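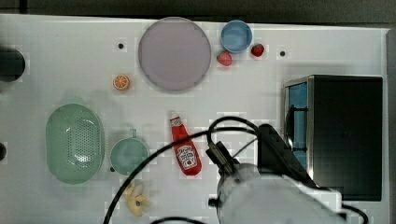 Jacobus Nel asked last month why the tidying sessions at Ndlovu take two hours when the table can be cleared in a minute. The time goes on repetition. Each participant sets out and puts away the same group of kitchen objects many times, and the order in which they do it is what we record. He has since done a session himself and agreed that the breaks are needed.

Reading time: 2 minutes

Call for participants: table setting and clearing study

Ndlovu is recruiting adults for a study of how people sort and put away small kitchen items on a plain white table. The items include plates, bowls, mugs, a colander and pieces of food such as strawberries and orange slices. No cooking is involved and nothing is to be eaten.

What the work consists of

A session has 4 blocks with a break after each. At the start of a block the objects are spread over the table according to a printed layout. You then clear them in whatever order you prefer, either into a storage box or to one side of the table, as the instruction card states. In the last block you reset the layout from memory. There are 148 layouts in the full set and no participant sees all of them.

Work at your normal pace. Speed is not scored. If an object is dropped, pick it up and carry on; the session leader will note it on the sheet.

Who can take part

- aged 18 or over
- able to stand or sit at a table for the length of a block (a high stool is available)
- normal or corrected colour vision, as some cards refer to objects by colour
- no previous session under the Birex layout series

Left-handed participants are particularly wanted - the current group has very few. Please remove rings and bracelets before the session and wear sleeves that can be pushed above the elbow.

Hours and payment

Sessions start at 9.30 am or 2 pm and run until the end of December. Payment is £79 for a set of three sessions, made by bank transfer after the third. Travel is not refunded. Participants who withdraw early are paid for the sessions completed.

How to apply

Write to Wian Magagula at the study desk, giving your preferred start time and which hand you write with. Do not send a CV. Places are offered in order of receipt, and applicants without a place go on the reserve list.

Contact: study desk, Ndlovu | © Ndlovu | Back to top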